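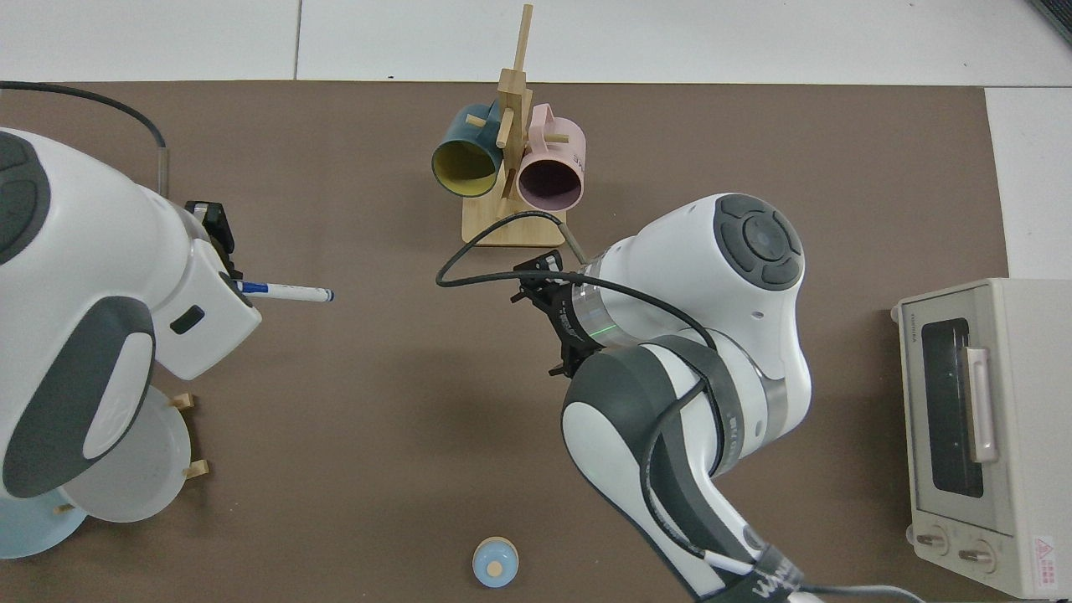
5.3. Comparación de pinzas en tareas de mesa

Los resultados de la sección anterior invitan a concluir que la pinza Brilham supera a la Wotow en la manipulación de objetos delgados. Creemos que esa lectura es prematura. La mayor parte de las comparaciones publicadas cambia a la vez la pinza, los dedos y la ganancia del controlador, y atribuye después la diferencia al elemento que da título al artículo. Nuestro propio estudio preliminar, hecho en febrero, cometía el mismo error, y por eso lo hemos dejado fuera de las tablas.

Para esta serie mantuvimos fijos el controlador Nikolaidis, en la versión con límite de fuerza, y las cámaras Prerken, a 60 Hz. Se hicieron 205 ensayos repartidos entre las dos pinzas. El operador no elegía cuál usar en cada bloque, aunque sabía cuál estaba montada; no encontramos una forma práctica de ocultárselo y el lector debería tenerlo en cuenta.

Los objetos son domésticos: tazas colgadas de un soporte de madera, platos de pie en un escurridor y un rotulador. El horno tostador permanece sobre la mesa en toda la serie y actúa como obstáculo. La disposición es la de la figura 4, con un brazo que sujeta el rotulador mientras el otro tiene la pinza abierta. Esta asimetría es deliberada. Cuando los dos brazos trabajan a la vez, los fallos de coordinación se confunden con los de agarre, y el registro no permite separarlos después.

El rotulador resultó el objeto más informativo, y también el que peor encaja con la métrica habitual. Un agarre se da por bueno si el objeto sigue entre los dedos cuatro segundos después de levantarlo. Con ese criterio las dos pinzas parecen equivalentes. Sin embargo, un rotulador puede seguir sujeto y haber girado lo bastante para no servir ya para escribir, ni para entregarlo con una orientación conocida. La métrica cuenta ese caso como éxito. Si se exige además que el eje se mantenga dentro de la tolerancia, la ventaja de la Brilham aparece en unos bloques y desaparece en otros, sin relación clara con la postura de la muñeca.
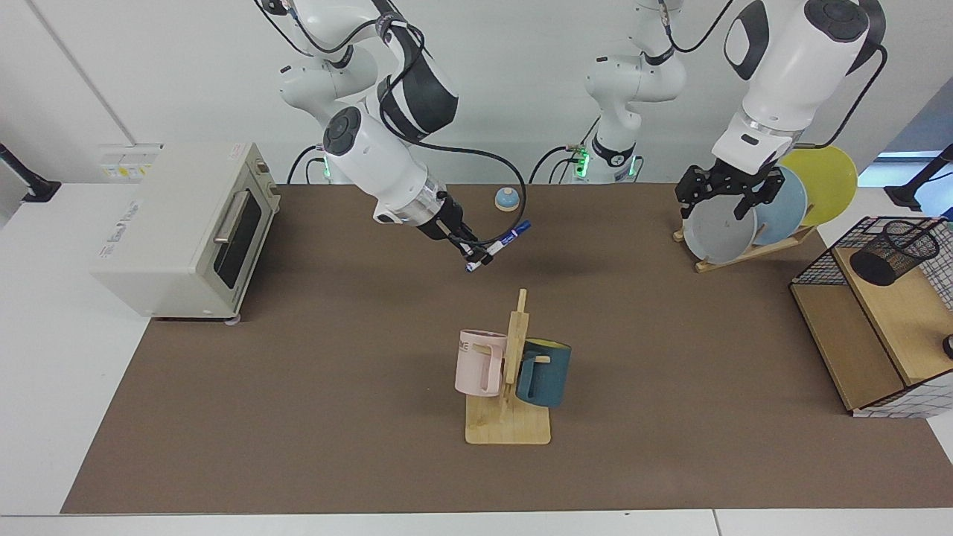
Con los platos ocurre algo distinto. El espacio entre uno y otro obliga a entrar con los dedos casi alineados con el canto, y ahí cuenta más el grosor del dedo que el mecanismo que lo mueve. Al intercambiar los dedos entre las dos pinzas, los fallos siguieron a los dedos. No nos parece razonable, por tanto, presentar esta tarea como prueba a favor de ninguno de los dos modelos — y así figura, por desgracia, en la documentación que acompaña a la Wotow.

Las tazas añaden otra dificultad. El asa queda a menudo vuelta hacia el poste, y el planificador prefiere entonces tomar la taza por el borde. Descartamos 12 ensayos en los que la taza golpeó el soporte antes de quedar libre; incluirlos perjudica a las dos pinzas por igual, pero ensancha los intervalos hasta volver inútil la comparación. Somos conscientes de que excluir ensayos a posteriori es justo lo que reprochamos a otros trabajos, de modo que el material suplementario recoge ambos análisis.

Queda el cableado. El cable exterior describe un arco amplio junto a la muñeca y limita algunas aproximaciones laterales. No medimos su efecto sobre la fuerza registrada. Podría ser despreciable, pero los autores que lo afirman no aportan datos, y nosotros tampoco los tenemos. Hasta disponer de una serie con el cable recogido, las diferencias de fuerza de la tabla 3 deben tomarse como una cota superior de lo que puede atribuirse a la pinza.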